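Norier Bedspread Tidying Set

README, version 2

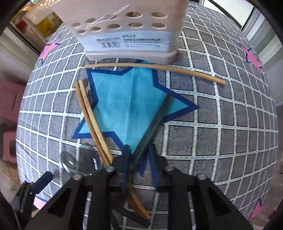
Small items on the star bedspread, with the cream container at the back.

What this is

A set of 1,025 pictures of small household things being picked up and tidied on beds. The set was put together for Griltalis by Monique Chevalier. It covers 14 rooms and 27 kinds of item. Sessions began in November and were done in the morning, when the rooms get daylight from the window.

The beds were left made. Items were put straight on top of the bedspread, with no tray or mat underneath.

Bedspreads

Patterned bedspreads are listed by their main pattern. The one shown is filed as "star, grey grid": grey with white grid lines, one large light-blue star with a navy border in the middle, and smaller pink stars with navy outlines around it. Plain covers are filed by colour only.

Items

Items are named by what they look like, in ordinary words. The names used most often on the star bedspread are:

bamboo strip – long, thin and tan, straight or curved
lens – round and clear, of the magnifying-glass kind
plastic strip – translucent, dark blue-grey
handle – black, cylindrical
container – cream plastic with rows of round holes, in clear film
block – dark blue, rectangular

"Block" is a catch-all. Use it for any small squared-off piece where the material can't be made out. Navy pieces are easy to miss against the navy border of the star, so check along the border before marking a picture as finished.

Packaging

Wrapped items keep their wrapping. The film and any label count as part of the item and don't get a name of their own. Label text is copied as printed, in the original script, and only the parts that can be read. For the cream container this gives 台州市, 有限公司 and a model number starting 1X1120. Please don't fill in the rest by guesswork.

What is left out

Shelves, windows and things fixed to the wall are not named, even when they are clear. The same goes for printed shapes on the cover – a star on the bedspread is pattern and is never an item.

Known problems

Bamboo strips that cross or run side by side were sometimes given one name between them in version 1. These have been split. A few lenses in the Chuensuk rooms are still filed under "lid" and will be moved.

Changes and corrections go to Monique Chevalier at Griltalis. Please give the room name and the bedspread entry.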